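Household Stores and Short Emergencies
Speaker notes – Teresa Corrigan, Cledthorpe Resilience Office

Slide 1: Why we are here
Welcome members. The March power failure affected 3,000 homes in Cledthorpe. Our survey received 212 replies, and many households had no food that could be eaten without cooking. Stress ring-pull tins. 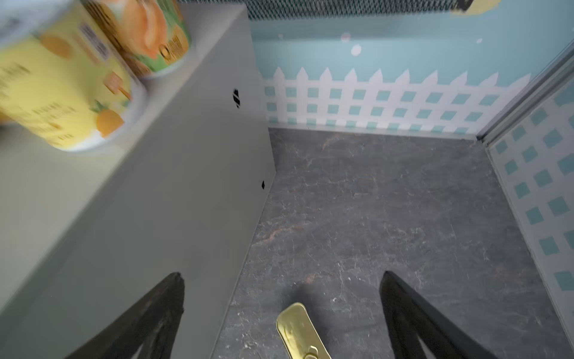

Slide 2: What we advise
Food and drinking water for 3 days. A torch, a battery radio and any regular medicines. Refer to the Drotis leaflet – copies are at the door. Pause for questions on infant feeding.

Slide 3: Storage
Keep supplies off the floor where flooding is a risk. Check dates twice a year and use the oldest first.

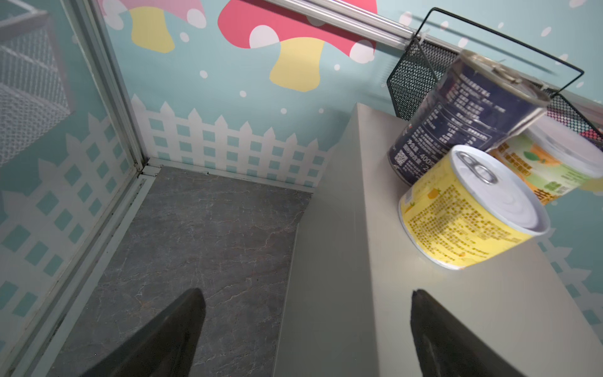 Cans kept on a raised surface.

Close by 8 pm. Remind members that the next session is on Wednesday.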